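Datasets > Community > Brovley Household Lending Records

Search datasets, users, tags

We use cookies to remember your display settings. Accept / Manage

# Brovley Household Lending Records

Loan records from the Brovley lending library, where members borrow tools, camping gear and kitchen equipment. The set has 1,000 rows, one per loan, and covers 199 catalogue items. Last updated 19/03/2022.

## Files

- `loans.csv`: one row per loan
- `items.csv`: one row per catalogue item
- `notes.txt`: spelling fixes and merged categories

## Columns in loans.csv

- `loan_id`: whole number, not reused
- `item_id`: matches `items.csv`
- `days_out`: length of the loan in days
- `renewed`: yes or no
- `late`: yes or no, blank if the return was not logged

Member names and addresses were removed before the file left the library. Postcodes were cut down to the first half.
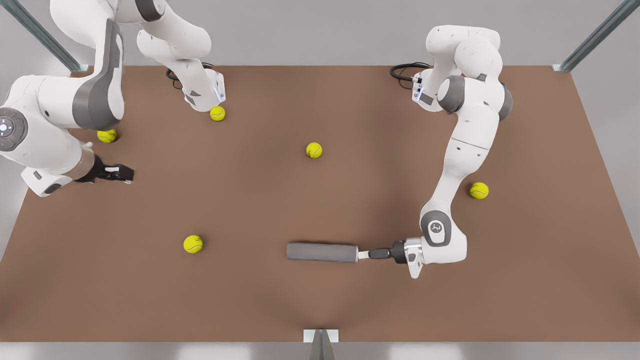

Late returns were logged by hand until July, so `late` is patchy in the earlier rows. There are 49 blanks. Please don't read a blank as "no". Sowmya Shetty checked the rest against the paper ledger and corrected five item codes.

Categories in `items.csv` follow the shelf labels. "Garden" and "Outdoor" overlap: the strimmers are under one and the hedge cutters under the other. Wafula Mohamedi has a merged version on the `tidy` branch.

## Known problems

- Loans from the Nivholm branch have no `renewed` value.
- Items lent as a set share one `item_id`.
- Dates are day first. Some spreadsheet programs will swap them.

## Licence and contact

Free to use with credit to the Brovley lending library. Send corrections to Iman Ramadan through the issues page, with the `loan_id` in the title.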